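Company says a sanctions screening hit froze our payment. Is a "name match" enough?

Posted in Trade & Compliance, 19 April 2023

We're a small importer in Pruststead. Our bank stopped a transfer to a supplier called Plemen because one of its directors has almost the same name as a man on a sanctions list. Same first name, surname off by one letter. The bank says it is "under review" and has said nothing else for 45 days. The supplier swears he's a different person and sent a passport scan. I'm not sure I believe anybody at this point. Can they just sit on it?
Cleltus

Booker Castellanos
They can sit on it for a while, yes. I doubt it's as mysterious as they make it sound. Screening software throws up names by the hundred and somebody has to clear each one by hand. First find out which of these you have, because banks blur them:

1. Rejected. The bank refused the payment and the money should be back in your account.

2. Blocked. The bank thinks a listed person has an interest in it. The money goes into a separate account and stays there until there's a license or the bank decides it was wrong.

3. Held. No decision yet. From your post I'd bet on this one.

Ask in writing which it is. Then send date of birth, place of birth and passport number for the director, and ask them to compare those with the list entry. The list entry is public, so look at it yourself before you take the supplier's word. A scan by email proves very little.

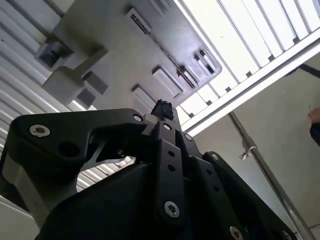
4. If it turns out to be blocked, ask for the date of the report and the name of the program. You'll need both to apply for a release.

Genivaldo Nogueira
had this happen, took 7 weeks. called every day, didn't help. they let it go in July and never said why

Honorato
I wouldn't stop at the director. Owners matter more. If listed people together hold half or more of a company, the US treats the company as blocked even when its own name is on no list. Who owns Plemen? If the supplier gets vague when you ask, I'd take that more seriously than one wrong letter in a surname. And don't reroute the payment through another bank while this is open, whatever the supplier suggests. A trade lawyer for an hour is cheaper.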